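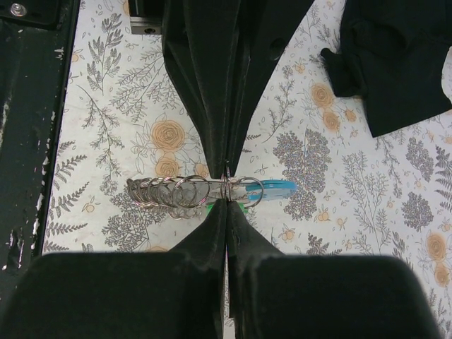
The Butler Is Still in Training

Every March for the past few years, a company has rented a hall and shown me a machine that will do my chores. This year it was Plomum's turn. The machine was called Wonda, and it was going to tidy up.

Tidying up is the right test. Factories solved the easy version of robot work decades ago by bolting everything down and putting the same part in the same place all day. A kitchen table has keys on it, and mail, and whatever came out of somebody's pockets. Key rings are a nasty case. They slide over each other, they shine under a lamp, and a fob on the end can drag the whole bunch sideways. Put them on a flowered tablecloth and the software has to work out which shapes are things and which are roses.

Plomum's brochure says Wonda has practiced on 1,114 household objects. I asked how many of those it could pick up on the first try in a house it had never been in. I was told the team was excited about the progress there.

Demetrius Schumacher spent nine years on packing lines at Retimar before he started advising companies on what to buy, and he has a low opinion of demo days. "Grabbing it is the part they film," he told me. "Then you have to put it where it goes, and do it again after lunch when someone has moved the chair."

Last year he ran a trial of his own at a parts warehouse in Mbeki, sorting small hardware into bins. The robot got through 157 pieces in a shift and needed a person to step in 68 times. The person, he noted, was being paid the whole time.

Prices are coming down and hands are getting better. Soft fingers that give a little have helped a lot with odd shapes, and I have seen grips this year that would have made headlines five years ago. But a grip is a few seconds of a chore. Clearing a table takes dozens of them, plus knowing that the keys belong on the hook by the door and the receipt can go in the trash.

Plomum is taking deposits now. It would not give me a delivery date.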